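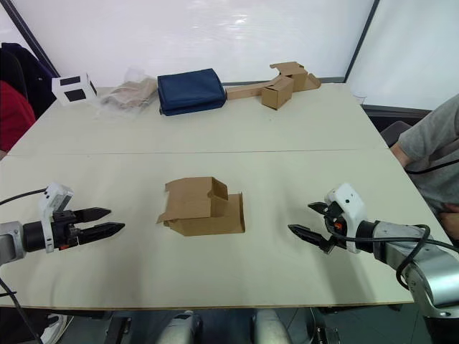

Small cartons: fold them ahead or fold as you go?

Packing and Shipping board – page 1

I pack small orders at a table at home and I'm trying to settle how to deal with the boxes. They come flat in bundles of 40. Right now I fold a whole bundle in the evening and stack them on a shelf, but they take up the shelf and the flaps get bent before I use them. Do other people fold ahead or do it one at a time?

Plain brown cartons, tuck flaps, no printing. I go through 675 in a busy month. May was the last one like that.
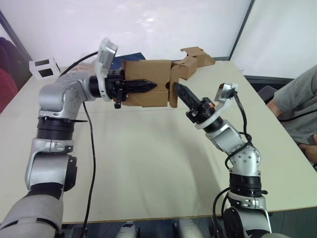 Posted by tsutomu_hattori, 17th August
Member, Murkthorpe

One at a time. A flat bundle goes under the table and a folded stack doesn't. I also find the creases hold better if the box gets filled right after folding.

Crease every line back on itself before you stand the box up. If you skip that, the side panels spring open and you end up chasing them.

shaohua.d wrote:
I disagree with that. Folding ahead is faster if you do the same step on the whole bundle, so all the creases first, then all the sides. I do 8 in a row, then switch. If flaps are getting bent on the shelf, the shelf is too short.

tsutomu_hattori wrote:
Faster for you maybe. I have one table and it has to stay clear for the packing.

Chiyo Mizuno wrote:
Which board is it? I had the Grevalus ones for a while and the tabs tore when I lifted the box by a flap. Lift from the body or keep it on the table until the bottom is locked.

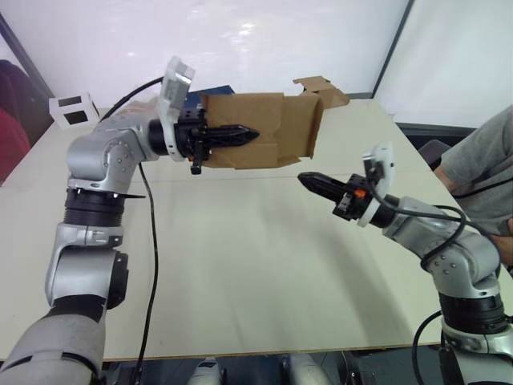

Once a wall has wrinkled it won't stand straight again, whatever you do with tape. I set those aside and cut them up for padding. The Shibata cartons are a bit stiffer but cost more.

wakana_k (original poster) wrote:
Mine are from Skarnemgate. They fold fine but I do lose a few to crushed corners. I think that's me picking them up half folded.

shaohua.d wrote:
Then it isn't the board. Work flat on the table, long side toward you, and don't turn the box more than you need to.

Fumiko Chiba wrote:
I'm somewhere in between. I crease the bundle the night before but leave the boxes flat, then stand them up as the orders come in.
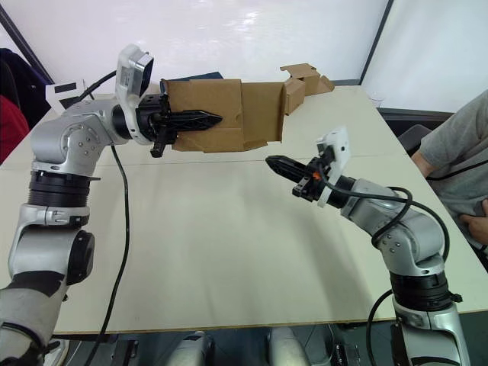
Creased ones still stack flat, so the shelf problem goes away, and standing one up takes 3 moves: open it, fold the bottom, tuck the tab. Keep them away from a damp wall though. Mine went soft in the garage.

tsutomu_hattori wrote:
I could live with that. Still wouldn't do the whole bundle.

wakana_k wrote:
I'll try creasing half a bundle tonight and see how the corners hold up. Does anyone use a bone folder or just your thumb?

Chiyo Mizuno wrote:
Thumb. The edge of a ruler if the board is thick.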